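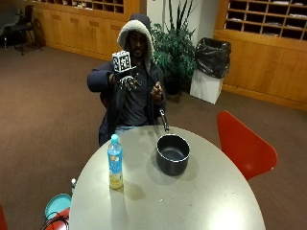

Prokitz household round, progress report
26/11/2025

Okay, so the kitchen things are coming along nicely! When I last wrote I was still begging for a room, and Drurnska has since let us use the carpeted one with the wooden cupboards along the back wall, which I love (so many little cubbies, and they are already full of my papers). We have the round gray table and a couple of red chairs, and that covers it for furniture until the new year.

The item list stands at 201, of which 51 are cookware. The small black saucepan has become the favorite of everyone who comes in. It's light, the handle is long enough to get a proper grip on, and it goes from one hand to the other without any fuss. I'd like to buy 2 more just like it from Pusum if the budget line allows, plus a slightly bigger one. The drink bottles are fine too, though we go through them faster than I planned and people do wander off with the caps.

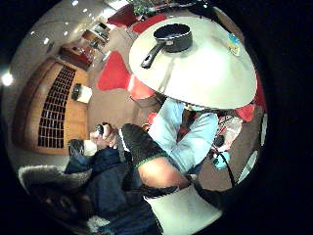
The small black saucepan, handle and all, during a session at Drurnska.

Money: we are a little under on supplies and a little over on room costs, mostly the heating. I'd rather move the difference across than ask for extra, so please tell me if that needs a form. The Ko order (lids, ladles, the colander I keep going on about) still hasn't shipped and I've chased it twice.

For December I want to get through the rest of the cookware and make a start on the cups and plates. I have 5 sessions penciled in, mornings only. I also need to label the cupboard doors before the next delivery, or I'll never find a thing again. Receipts are coming separately, once I've found the one for the bottles.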